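The Orkum loose-leaf sampler, two months in

Tea, reviews, long posts
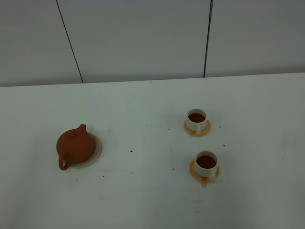
What you get

I ordered the Orkum sampler in March, mostly because Gunvor Ljungberg brought a tin of their smoky black to my house and then took it home with her again. I missed that tea for a week! So I bought the big box, the one with all the blacks, the greens, two oolongs and a roasted barley for evenings, and I have been drinking my way through it ever since.

The box holds 100 servings by their count. I've had more than 40 of them by now, and I think that's enough to have opinions. Everything comes in flat paper pouches with a fold-over strip, and each pouch has a little card with the weight, the water temperature in Celsius only (grr) and a steeping time. The cards are printed in gray on cream and I need my glasses for them. That's my first complaint and there aren't many more.

The blacks

Start with these. The breakfast blend is malty and thick and takes milk without turning into warm milk. I've been through the whole pouch already, and so has Valter, who normally drinks coffee until noon and makes a face at everything else.

The smoky one is the reason I bought the box and I still love it. It smells like a campfire when you open the pouch and then tastes much gentler than it smells — a bit sweet, almost like dried plums at the end. If you've been put off by other smoked teas that taste like licking a fireplace, try this one with a shorter steep than the card says. I go a full minute under.

There's also a black with orange peel that I wanted to like more. The peel is real and you can see big curls of it, but the second cup out of the same pot goes bitter on me every time. Drink it fast or make less.

The greens

I am not a great green tea drinker, so take this part with a grain of salt. For years I poured boiling water on green tea and wondered why people bothered. The card says 80 C, and I'd never owned a thermometer for this, so I let the kettle sit with the lid open while I fed the dog and went from there. What a difference! The plain green is grassy and soft and a little buttery, and I've started having it in the middle of the afternoon when I used to go looking for cookies.

The jasmine is strong. Aslı Dönmez came by and could smell it from the hallway, and she asked for the name of it before she had her coat off. I find one cup is plenty, but she drank three.

The oolongs

These are the real surprise of the box. They come rolled up in tight little balls that open out into whole leaves, and you can use the same leaves again and again. With the darker one I got five good rounds out of a single spoonful, and the third was the best, toasty and round with something like honey in it. The lighter one is more flowery and I'd call it a summer tea. I'm saving the last of it for iced tea on the porch, if I can hold out that long.

Give the oolongs room. A cramped little basket infuser will choke them. I put the leaves straight in the pot and pour through a strainer.

The barley

Tastes like toast crusts, in a good way. No caffeine, so I can have it at ten at night and still sleep. My sister-in-law Märta thinks it tastes like wet cereal, and I can see her point too.

Price and packaging

I paid 145 for the box with shipping, which made me swallow hard at the checkout. But it's been our tea for two months and there's plenty left, and the leaves are a whole other thing from what I was buying at the grocery store. If you only like black tea, skip the sampler and get the two you want in the bigger bags — you'd be paying for greens you won't touch.

The pouches are my other complaint. The fold-over strip gives up after you've opened it a few times, and the jasmine gets into everything nearby. I moved mine to a jar on the second day. Do that right away or your breakfast tea will smell like a flower shop.

Would I buy it again?

Yes, though next time I'd get a bag of the smoky, a bag of the dark oolong and one small pouch of something I haven't tried. Orkum has a spiced one coming in the fall with cardamom in it, and I've already put my name on the list.

Oda Amundsen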